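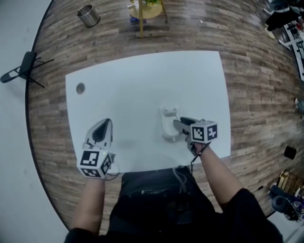
## 3. Setting out the Volia toy car

1. Clear the table and wipe it with a dry cloth.
2. Lay the white parts on the tabletop and turn each one over once to check for chips. 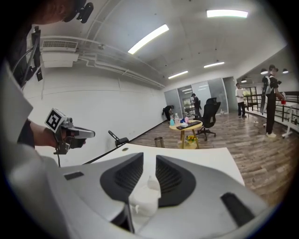
3. Keep small parts away from the table edge.

**Caution:** Do not force a part that sticks. Go back to step 2.

4. Set the car down lengthwise, near the middle of the table.
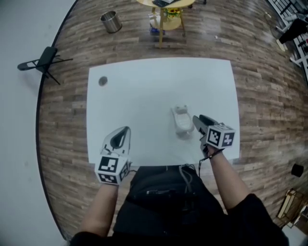

Marcela Dvořáček writes that white parts are easy to lose on a white top, and that she puts a gray cloth under hers.

**Note:** Spare parts are order no. 238.
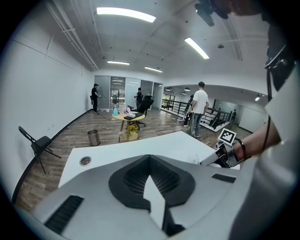

Choose a well-lit place before opening the second bag. Small marks are hard to find in shade. Long ceiling lights, lit along the room, suit this work. If your table has a grommet hole, cover it with tape.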